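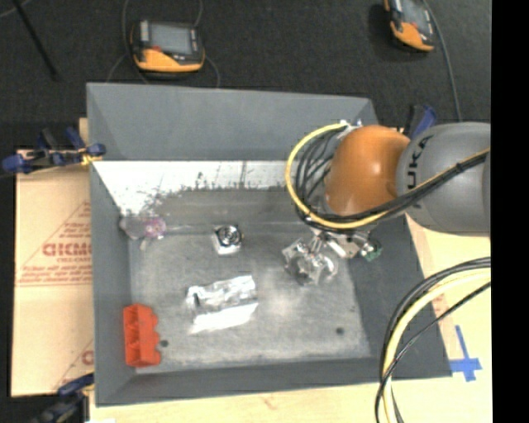 **Ticket 259: missed picks on clear items, Trivis bin cell**

Status: open, watching
Opened: 2019-10-24

**Problem**

Since the cable on the arm was re-dressed, the cell misses picks on clear plastic. The gripper goes down, closes, comes up with nothing and the program faults on "no part." Foil packages and solid items are still fine. The fault comes up in every part of the bin but is worst near the far wall.

Cell is the arm lettered "UKA" over the gray bin, bin clamped to the wood table. Program is the Tedholm pick routine, unchanged since February.

**Checked first**

- Fingers open and close fully from the pendant. No play at the mounting screws.
- Gripper force setting matches the sheet.
- Bin clamps tight. Pushed on all sides of the bin by hand and it did not move.
- Connector at the wrist reseated. No bent pins.

**Log**

Ran the same clear wrapper with the arm at low speed. Missed. The fingers closed above the plastic, so this is height and has nothing to do with grip force. Tried the foil package next and it picked, but high on the crease. It probably has been picking high all along and the foil is tall enough to hide it.

Touched off on the bin floor at the taught point. Gripper was 5 mm above where the program thinks it is. Repeated with the wrist turned the other way and got the same number, so the tool is not bent.

Checked the tool data. The active tool was number 2, which is the old Cairns gripper. The Haltard gripper has its own entry and that entry is correct. Whoever re-dressed the cable must have jogged with the old tool selected and saved it into the startup routine.

Set the startup routine back to the right tool. Touched off again, height good. Reran the clear wrapper and it picked. Put it back in flat and it picked again. Put it against the far wall and it missed once, then picked on the retry.

**Cable**

While the arm was stopped, went over the dress again. The yellow cable was pulling tight with the wrist turned all the way in. Let out some slack at the link and retied it. Moved the wrist through full travel at slow speed and watched it. It no longer pulls, but the loop is bigger than before, so keep an eye on it when the arm works close to a side wall. Added a line to the cell sheet to check it at each gripper change.

The bundle that runs over the rim of the bin needs a proper guide. Parts request is in, not approved yet.

**Still open**

1. One miss at the far wall after the fix. Could be the approach angle. Need a longer run before touching it.
2. Old Cairns tool entry is still in the controller. Want to delete it, but need to confirm the test program does not call it.
3. Cable guide.

Leave the speed limit on until the 500-pick run is finished. If the "no part" fault comes back, write down the active tool number before you reset.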